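3.2 Workspace and task set

Reading time: 4 min

The humanoid was set up in a shared workshop at Trovcombe, beside a white desk used for all sorting trials. Task names were written by hand on paper and kept near the work area (Fig. 4).
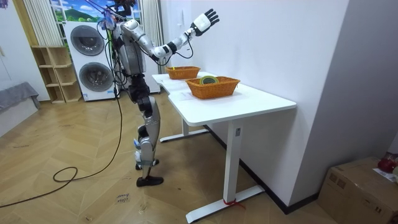
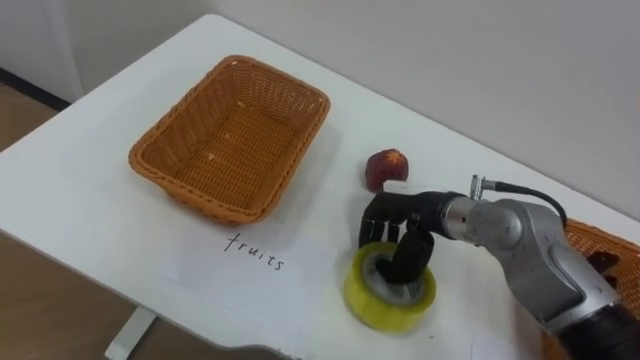

Fig. 4. Upper: the robot at the desk, right arm raised. Lower: the hand at the tape roll, with the basket labelled "fruits" behind.

Goel and Langlois logged 100 trials on the Rostami controller, each limited to 30 s. Joint states were stored for every trial, and those stopped by the operator were kept in the set and marked as such.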